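Print this page | E-mail this page

Home > Contents > Chapter 9 > Next

Chapter 9: Wear on Metal Surfaces

Metal parts in daily use lose material slowly. Wear begins when two surfaces rub under load — the harder one cuts or smears the softer. Scratches come first, and dull patches follow where they cross.
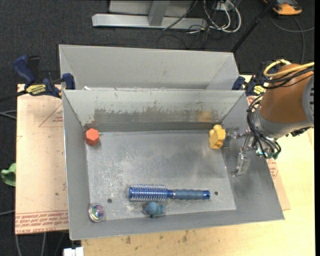 Last changed: Thursday, February 2, 2023

Scuffs on the floor of a metal bin and a ragged, discolored band along its wall are both surface damage, but they should be recorded separately. In this chapter we use the Flerkdale method, set out by Wilma Tennant and Kamil Šindelář in 2000. Section 2 covers sliding wear. Corrosion is left to Chapter 10.

Related items
Chapter 8: Hardness
Tables for the Berkow Scale
Reading List (C. Imrie)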